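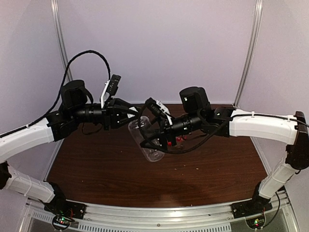
Can robots do chores by themselves yet? A few chores, some of the time, and usually with a person close by.

We went to the open day at Sadeo, a robot workshop in the town of Irkness, to find out what that means. Posters outside said "Meet the helpers of tomorrow!" Posters say a lot of things. If you ever go to a robot show, it pays to look hard and ask plenty of questions.

What did we see?

The main demonstration was a table with 2 robot arms, one on each side, and a clear plastic jar. An arm like this has joints, a bit like your shoulder, elbow and wrist. Where you have a hand, it has a gripper with black fingers. Near each gripper sits a small camera.

You probably handled a jar this morning without thinking about it. A robot has a harder time. Squeeze too much and the plastic can bend. Squeeze too little and it slips. A see-through jar is extra tricky, as a camera may pick up the table behind it better than the jar itself. So we were ready to be impressed, and we partly were.

Who is doing the thinking?

This is the best question to ask, and it wasn't on any of the signs. A robot arm can be run in different ways. Sometimes a person moves the controls and the arm copies. Sometimes it repeats moves that were stored earlier. And sometimes a computer program looks through the cameras and picks the next move.

From the visitors' side of the rope, all three can look the same! At Sadeo we had to ask twice. The guide told us the program had practiced with jars 4000 times, and that people had steered the arms for the early tries. That's a lot of practice. Have you ever needed 4000 goes to learn to hold a jar?

Does it work every time?

The guide said the arms do the job right 90 times out of 100. That sounds good, and it would be a fine score on a spelling test. But think about your kitchen. If you dropped 10 jars out of every 100, somebody would soon ask you to stop helping.

We also wanted to know which jars were in the test. Was it always the same size? Always the same table, with the same light? The answer was "mostly." A robot that does well on its own table may get muddled at your house, where there's a cat, a cereal box and a sticky patch of jam.

Is it all just a trick, then?

No. Getting two arms to work together is hard, and the people at Sadeo have clearly put in long hours. They plan to show the arms again at the Prironstead science fair in December – with lids, they say. We'll believe the lids when we see them.

Questions to take with you

Is a person steering it right now?
How often does it go wrong?
What happens if you swap the jar for a different one?
Could we see it again, please?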